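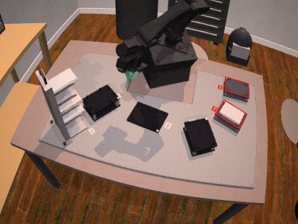
# Planning and budgeting a single-arm bench cell

This page covers the equipment list for one fixed arm on a work table, handling boxed modules between a rack and a perforated board. It assumes the layout has already been drafted in simulation and that the next step is a purchase request. Prices are left out. They change too often, and your buyer will want current quotes anyway.

## 1. Freeze the layout before asking for quotes

Export the simulated cell with everything at its final position. Suppliers quote from drawings, and each change after the first quote restarts their clock. Check these points:

- Arm base at the rear of the table, centered, with a cut-out in the board so the base does not sit on it.
- Rack on one side, shelves facing the arm. Five levels is the working assumption for this guide.
- Module positions spread across the board, including some that are turned off the grid. If every module is square to the edge in your model, the reach check will look better than it should.
- Furniture near the table, such as cabinets and bins. Draw these too.

Give the drawing a revision letter and put it on every request.

## 2. Run the reach check

Test the arm against the worst positions only: the top rack level, the lowest rack level, and the front corners of the board. The lowest level is the usual problem. The wrist has to come in nearly flat, and a bulky gripper may touch the board before the fingers reach the part.

Record the required reach in millimeters, measured from the base axis. Our cell needs 900 mm. Arms are sold in steps, so buy the next step up. If a pose is reachable only with the elbow fully extended, count it as a fail.

## 3. Size the payload

Add the heaviest module, the gripper, the adapter plate, and the cable that hangs from the wrist. Compare the total with the rated payload at full reach. Some data sheets print the close-in figure in larger type.

Yi-chun Tsao keeps the payload sheet for the Wundville cells and asks for weighed parts. Catalog weights are accepted only for items not yet in the building, and are marked as such.

## 4. Split the budget into lines

Use one line per item below. Combined lines get cut as a block.

| Line | Item | Quote needed |
|---|---|---|
| 1 | Arm and controller | Yes |
| 2 | Gripper and fingers | Yes |
| 3 | Table | Yes |
| 4 | Perforated board with cut-out | Yes |
| 5 | Rack | Yes |
| 6 | Guarding or safety scanner | Yes |
| 7 | Cabling and power | Estimate accepted |
| 8 | Labels and fixtures | Estimate accepted |
| 9 | Installation | Yes |
| 10 | Training | Yes |
| 11 | Spares | Estimate accepted |

Line 2 is normally underfunded. Allow for 2 sets of fingers, one fitted and one in the drawer. Thick modules and thin panels may also need different fingertips, so list each part by thickness when you ask for a quote.

Line 4 is custom work. Send the hole pitch, the board outline, and the cut-out dimensions together. Vivley will drill to drawing; Bistitum supplies a stock board and charges separately for the cut-out. Compare the totals.

## 5. Check the table and floor

A light table moves when the arm stops quickly. Ask the table supplier for the permitted side load at the top surface, and compare it with the base reaction figures in the arm manual. On plank floors, plan for leveling feet and anchor points. Get written permission from the building owner before drilling.

Leave access behind the base for the connectors. If a drawer cabinet stands behind the table, open the drawers in the model and confirm that a person can still get through.

## 6. Order in sequence

1. Arm and controller. In May the quoted lead time was 34 working days.
2. Table, once the arm's base pattern is confirmed.
3. Board, once the table top has been measured. Do not order from the nominal size.
4. Rack and fingers.
5. Guarding, after the risk assessment is signed.

Installation is booked last. Lai takes site bookings for a Tuesday start and needs the power connection tested beforehand.

## 7. Submit the request

Attach the layout drawing, the reach results, the payload sheet, and all quotes. Requests for Wundville go to Yuk-lan Tseng. Quotes must still be valid on the day of approval, so check the expiry on each one and renew any that are close.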